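Forums > Kitchen & Bath > Tile and Backsplash > White subway with dark grout, regrets?

Print this thread | E-mail this thread

tilted_pantry
ok so we close on the rental reno in August and I have to pick grout by 5 pm tomorrow or lose my slot with the tile guy. White subway, glossy, running bond. Husband wants white grout. I want charcoal. His mother has an opinion too (beige). Anybody living with dark grout and hating it? Stove wall plus the run over to the sink. Help, quick.

mudbucket51
Dark. Every time. White grout behind a stove is white for one summer.

Lorna_in_the_valley
Disagree with mudbucket. I had charcoal in the last house and every crooked tile showed. My installer was fine, not great, and I stared at one fat joint over the kettle for years. White hides the wobble. If your guy is really good go dark, if he's just ok go white or a light gray.

mudbucket51
So hire a good guy.

Lorna_in_the_valley
In this county? lol. With what waiting list

tilted_pantry
He's the landlord's cousin. So. Ok is probably the word.

grout_expectations
Joint width matters more than color imo. Go 1/16 and dark looks like pencil lines. Go 3/16 and it looks like a locker room. Ask him what spacers he has in the truck, mine showed up with whatever was left over from a shower floor and I had to send him back out.

Also get a sample stick and hold it up at night with the kitchen lights on. Mine looked charcoal in the store and navy at home. NAVY.

Encarnación Ibarra
I did mine myself so take this with salt. Bought the Adeleke premixed tub in the darkest gray, 40 dollars, and it hazed like crazy on the glossy tile. Wiped it three times the first day and again next morning. The haze came off but my shoulders didn't forgive me. Would do powder next time and mix small batches. The color itself I still love, going on two years.

One thing, seal the wood before you hang any. I put an unsealed shelf up over the tile and it drank cooking grease like a sponge.

mudbucket51
Premix is for people who like wiping.

Encarnación Ibarra
I said I'd do powder next time!

tilted_pantry
Ok the shelf thing, thats my next question. We were going to do one open shelf instead of uppers on that wall. Bad idea? Husband says everything on it will be sticky.

Lorna_in_the_valley
Everything on it will be sticky.

grout_expectations
Depends what you put on it. Plates you use every day, fine, they get washed anyhow. Vases and cookbooks, yes, sticky dust. I have 15 mugs on mine and no problem. The mugs move.

vinley_ridge_dad
Been lurking, will chime in. We did white tile, dark thin lines, pale wood shelf, spoons hung on the wall. Went light on the wood on purpose bc walnut was 90 a board at the yard and I am cheap. Looks better than walnut would have anyway. Wife wanted brass hooks, I wanted none, we put up the hooks.

Same sort of look here
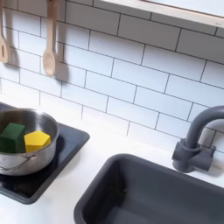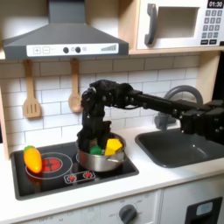
If you go this way do the tile all the way up to the shelf and set the shelf AFTER. I did mine before and had to cut little slivers to fit under it. Cut 51 of them if you want to know, I was counting out of spite. Half broke. Also find your studs before the tile goes up and mark them on the ceiling with painters tape, you will not find them later with a magnet, I tried.

mudbucket51
Shelf after, yes. Diamond bit, slow, keep it wet, no hammer setting. People crack a brand new wall every week with the hammer setting.

Lorna_in_the_valley
Ok the dark lines do look sharp. Still say it depends on the installer. And it's a rental! Tenants are not going to wipe down a shelf. Nor scrub grout, which I guess is a point for dark, dang it.

grout_expectations
She got there.

Lorna_in_the_valley
I got to MEDIUM gray. Don't push it.

tilted_pantry
Medium gray might be the peace treaty. The Getden chart has one called Wet Slate and one called Pewter and on my phone they're the same color. Does anybody have either one up?

Encarnación Ibarra
Pewter is in my sister's laundry room. Goes a bit green next to a warm bulb. Fine in daylight. Havent seen the other.

vinley_ridge_dad
Ours is Tuvaline, the one right before black on the chart. Dries a good bit lighter than it goes on, so don't panic when it looks like tar. I called the store in a panic. The guy had clearly gotten that call before.

mudbucket51
Less water when you clean up and it won't go so light. Everybody drowns it. Wring the sponge out, then wring it again.

grout_expectations
^ this is right. Blotchy grout is nearly always too much water. Also buy all your bags from one batch, check the number on the bottom.

tilted_pantry
Writing this all down. Went by the store at lunch and got sticks of three grays, taped to the wall now, lights on. MIL is here. She still says beige.

Lorna_in_the_valley
Tell her they were out of beige

tilted_pantry
Going Wet Slate, 1/16 spacers, shelf after, and I'm buying the spacers myself so he can't improvise. Texted him at 4:40. He wrote back "k". Will post when its up.

mudbucket51
Charcoal was right there.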